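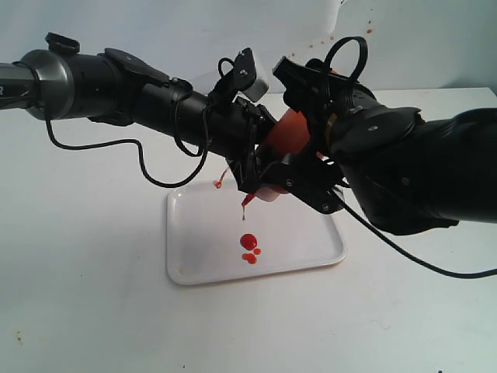 白いテーブルと白いトレー

ホーム 作品 道具の話 教室 よくある質問 お問い合わせ

マーブリングのよくある質問

最終更新:2021年11月15日(月曜日)

紙のマーブリングを始めてから、メールやコメントでいただく質問がだいぶ溜まってきました。同じことを何度もお返事しているうちに自分でも前と違うことを書いている気がしてきて(すみません)、一度まとめておくことにしました。私は製本が好きで、見返しの紙を自分で作りたくてこの沼に入った人間です。なので話がときどき本のほうへ流れます。そこは大目に見てください!

墨流しとは違うんですか?

親戚みたいなものですが、やり方はけっこう違います。墨流しは水の上に墨を浮かべますよね。私がやっているのは、水にカラギーナンという海藻の粉を溶かしてとろみをつけ、その上に絵の具を落とす方法です。とろみがあるおかげで模様が勝手に流れていかず、櫛で引いた線がそのまま残ります。孔雀とか、あのうろこみたいな古い本の柄は、ただの水ではまず無理です。墨流しは墨流しで、あのふわっとした感じが大好きなんですけどね。

何から買えばいいですか?

カラギーナン、ミョウバン、アクリル絵の具、スポイト、竹串。まずはこれで遊べます。私が最初に買った一式は、紙を抜いて2623円でした。櫛は段ボールに爪楊枝を挟んでテープで留めたものを、長いこと使っていました。見た目は悲惨ですが、ちゃんと引けます。

容器は紙より少し大きければ何でもいいです。深さは指の関節二つ分もあれば足ります。深いとカラギーナンの液がもったいないので、浅いほうがお財布に優しいですよ。

スキルティコ(Skiltico)の入門セットはどうですか?

使ったことあります。悪くないです。ただ、入っている青がとにかく強くて、ほかの色を端っこに追いやってしまうんですよ。青だけ最後に、竹串の先でちょんと落とすと落ち着きます。説明書の日本語がちょっと不思議で、「液を一晩眠らせよ」と書いてあるのですが、これは本当に眠らせてください。

カラギーナンがダマになります

なりますよね……。私はミキサー派です。水を回しながら粉を少しずつ振り入れて、全部入ったらもう少し回す。できあがりは泡だらけなので、そのまま一晩置きます。翌日には泡が抜けて、とろんとした液になっているはずです。

急いでいる日に数時間で使ったことがありますが、表面に細かい泡が残っていて、紙に白い点々がびっしり出ました。星空みたいと言えなくもない。でも星空を作りたかったわけではないので、捨て紙の箱行きです。

料理用のミキサーと兼用していいかともよく聞かれます。うちは分けています。古いのを下ろして、フタに油性ペンで「紙」と書いてあります。

絵の具が沈んでしまいます

一番多い質問です。原因はいろいろあるのですが、私が見る順番はこんな感じです。

・絵の具が濃い。生クリームより牛乳に近いくらいまで水で薄める
・液の表面に膜が張っている。新聞紙の帯で端から端までさっとなでて取る
・液が冷たい。部屋と同じくらいの温度になるまで待つ
・落とす位置が高い。水面すれすれから落とす

それでも沈む色は沈みます。黄土色と白は私もいまだに苦手です。薄めた界面活性剤を一滴だけ足すと広がるようになりますが、入れすぎるとその色だけ王様みたいに広がって、ほかの色の居場所がなくなります。小皿に取り分けて試してから、がおすすめです。

色が紙につかず、洗うと全部流れます

ミョウバンを塗り忘れていませんか? 私はやります。年に何度もやります。見た目では塗った面がわからないので、塗った面の隅に鉛筆で小さく×を書いておくことにしました。この×を書き始めてから失敗がぐっと減りました。

塗っているのに流れる場合は、紙のほうを疑ってみてください。炭酸カルシウムが入った中性紙はミョウバンと相性が悪く、色がのりにくいことがあります。あと、ミョウバンを塗った紙を何週間も放っておくのもやめたほうがいいです。使う分だけ、その日か前の日に。

おすすめの紙は?

ずっとザンホルム(Zanholm)の生成りを使っています。水を含んでもへたらず、乾いたあとに折っても色が割れにくいのが好きなところです。フォーリー(Forley)のほうは表面がつるっとしていて線がきれいに出るのですが、洗うときに破れやすくて、私はおっちょこちょいなので三枚に一枚は角をやりました。丁寧な方ならフォーリーでいいと思います。

コピー用紙でも練習はできますよ。ぺらぺらなので持ち上げるときに緊張しますが、安いのは正義です。

紙に白いすじや丸い抜けが出ます

すじのほうは、紙を置くときに一瞬止まったところです。対角の角を持って、片方の角からゆっくり、途中で迷わずに下ろします。息を止めるといい、と教室で言われたことがあって、やってみたら私には効きました。丸い抜けは空気です。これはもう、慣れるしかないかなあ。

同じ液で何枚くらい刷れますか?

小さめの紙なら、私の場合で最大60枚です。それ以上は液が濁ってきて、地色がなんとなくくすみます。暑い時期は枚数より先に液が傷みます。表面がしゃばしゃばしてきて、においが変わったら替えどきです。冷蔵庫に入れれば数日はもちますが、使う前にちゃんと室温に戻してくださいね。

同じ柄をもう一度作れますか?

似た柄ならできます。まったく同じものは無理です! 本の見返しで前と後ろを揃えたいときは、大きい紙に一枚刷って切り分けています。続けて刷った二枚でも、並べると案外違うんですよ。色の順番と落とした滴のだいたいの量をノートに書いておくと、近いところまでは戻ってこられます。私のノートには今、161番までの配合が書いてあります(そのうち気に入っているのは片手くらいなのですが)。

どこで習ったんですか?

最初は本で、そのあとマレク・ヴォンドラーチェク(Marek Vondráček)さんの短い講座に通いました。櫛を引く速さのことばかり言われた記憶があります。私はせっかちで、どんどん引いてしまうんですね。「もっと遅く」と言われて、自分では止まっているくらいの気持ちで引いて、ようやく「うん」と言ってもらえました。

講座で使っていた櫛がイェリーネク(Jelínek)という工房のもので、歯の間隔がきれいに揃っていて、帰り道もずっとその話をしていたくらいです。結局あとで一本買いました。段ボールの櫛もまだ引き出しにあります。

子どもと一緒にできますか?

できます、楽しいです! 液づくりとミョウバン塗りは大人が済ませておいて、絵の具を落とすところから一緒にどうぞ。服につくとアクリルは落ちないので、汚れていい服で。ミョウバンは口や目に入らないように、触ったあとは手を洗ってください。うちの姪は櫛には目もくれず、ひたすら丸を落としていました。それがまたいい紙になるんです。

排水はどうしていますか?

残った絵の具は新聞紙で表面をなでて取ってしまい、新聞紙ごと燃えるゴミに出しています。液のほうは水で薄めながら少しずつ流しています。どろっとしたまま一気に流すと詰まりそうで怖いので、そこは気長に。捨て方の決まりは地域で違うので、お住まいのところのルールを見てくださいね。

乾いた紙が波打ちます

水気が切れてまだほんの少ししっとりしているうちに、吸い取り紙で挟んで重しをのせます。私は辞書です。完全に乾いてしまったら、当て紙をして裏から低めのアイロンをかけています。表に直接あてるとアクリルがくっつくので、それだけは気をつけて。一度やって、アイロンの底がしばらく孔雀柄でした。

紙を売ってもらえますか?

ときどき聞いていただけて、とてもうれしいです。次は3月に、小さい判のものをまとめて出すつもりでいます。柄の指定は受けていませんが、「青っぽいの」「渋いの」くらいのご希望ならお問い合わせのページからどうぞ。お返事は遅めです。紙を干している日はとくに遅いです。

シェア 14 コメント 9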